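Every November the shops in Flarndale tell us to make our homes cosy, and every November I wonder who is paying. Last year I gave in and spent 80 pounds on throws. The room was no warmer. The draught under the door had not read the catalogue.
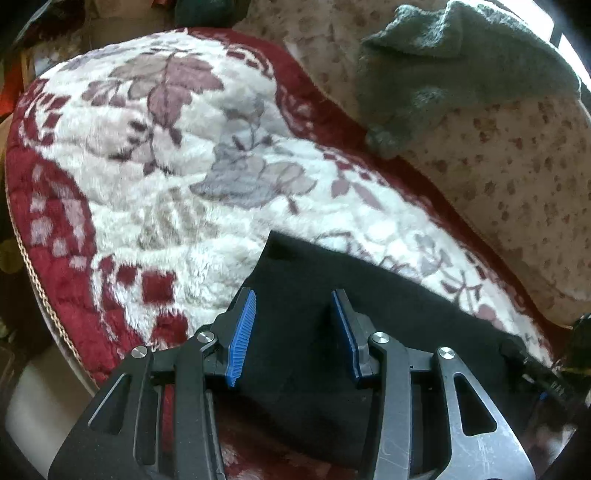 Does soft stuff make a house more comfortable? A little, for an evening, if the heating already works.

I'd sooner see the money go on a door seal, which costs 15 pounds and lasts nearly 7 winters. It won't sell magazines, I grant you.

Comments

Zovau: Ours lasted 2. Buy the brush sort.

hearthside: Bit joyless, this. I like my throws.

Contact us | © Flarndale Opinion | Back to top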